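Como seguir o mercado de jogadores livres no basquete sem se perder

Todo mês de junho recebo a mesma mensagem de algum amigo: afinal, o armador vai embora ou fica? E lá vou eu explicar tudo de novo, com café e paciência (adoro isso, confesso!). Desta vez resolvi escrever.

Comece pela lista de contratos do seu time. Anote, para cada jogador, o salário, a temporada em que o contrato termina e quem tem a opção sobre o último ano, se houver uma. Eu uso uma folha comum, dobrada ao meio: de um lado quem está garantido, do outro quem pode sair. 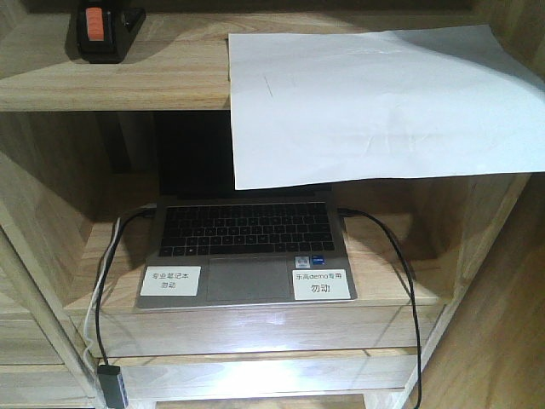

Qual é a diferença entre agente livre restrito e irrestrito?

O irrestrito assina com quem quiser. Já no caso do restrito, o time atual pode igualar a proposta recebida e ficar com o jogador.

Feito isso, marque as opções. Opção do jogador quer dizer que ele decide se cumpre o último ano; opção do time, que a diretoria decide. Parece detalhe, mas muita discussão de bar nasce dessa confusão – eu mesmo já defendi uma tese inteira, de pé, com a coluna errada na mão.
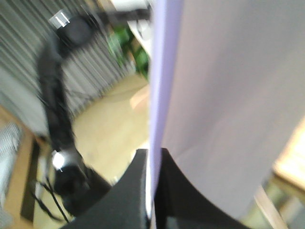
Depois vem a parte de que mais gosto, que é pensar como dirigente. Imagine um ala de 30 anos, com 2 temporadas de contrato, num time que venceu 54 jogos. Trocar agora rende mais, porque quem compra leva duas campanhas inteiras. Esperar rende menos, mas mantém o elenco forte para os playoffs. Escreva as duas hipóteses lado a lado e veja qual delas você defenderia diante da torcida. 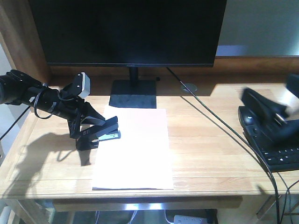

Para cada hipótese, procure também quem teria espaço na folha salarial para receber o jogador. O meu amigo Theerawat Thaweesak faz isso toda quarta-feira, às 7 da manhã, e me manda os palpites antes de eu acordar direito. Ele risca primeiro os times que já têm alguém caro na mesma posição e só então olha os salários dos que sobraram, que costumam ser bem poucos.

Quando sair uma notícia nova, volte à folha e corrija a lápis. Boatos eu anoto na margem, com um ponto de interrogação, e só passo para a coluna quando o clube confirma.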